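Workshop Tips: Your Stop Button Might Be Lying to You

By the Trastton bench desk
July 20, 2026
15 shares | 3 comments

I'd like to tell you that I discovered my emergency stop was dead during a careful scheduled check. I discovered it in June with my palm flat on the big red button and a Turkora arm still pushing a tray of screws toward the floor. It took its time. I had leisure to press again, harder, as one does with elevators. Then I pulled the plug out of the wall, and all the screws went down anyway.

The fault was dull. The contact block on the back of the button had come unclipped from the head. I was pushing a cap and a spring, and behind them the block hung there with its circuit closed, perfectly content. The arm had no idea I was upset.

So the buttons came off the panel, and I went through every switch I own.
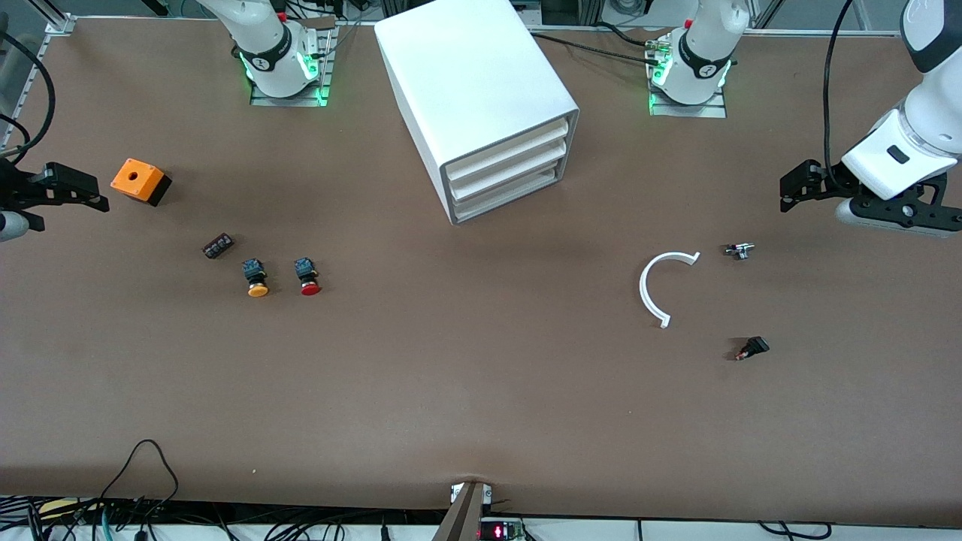 Can't you just trust the software stop on the screen?
Keep it for ordinary pauses. It relies on the same controller that may be having the bad day, and a wired stop should cut power to the motion without asking anybody's permission.

What I do now, in the order I wish I'd done it:

Tug the contact block. With the power off and the plug in your pocket, pull gently on the back of each switch. If it shifts, reseat it until it clicks and tug again.

Put a meter on it. A stop contact should be normally closed: continuity with the button out, none with it pressed. Mine beeped happily both ways.

Look at the wire ends. Stray whiskers of copper get trimmed and redone. I found one terminal holding nothing but insulation, tightened with real conviction by me.

Test it moving. Slow speed, empty gripper, nothing breakable nearby, one hand on the button. Do it before the first job of the day. My Dalsgaard enclosure has a strip of masking tape on the lid where I tick it off.

Put the button where you stand. I had mounted mine behind the parts drawers, where it looked tidy and I couldn't reach it without leaning over the arm.

I'm still finding screws.

Comments (3)

gluepot11: Same fault on my Giren feeder. A locking clip on the block fixed it. Cost less than the coffee I spilled.

benchmouse: Please add: twist to release should NOT restart the machine. Mine did. Once.

1709_shed: Checked mine after reading this. Going to go sit down for a bit.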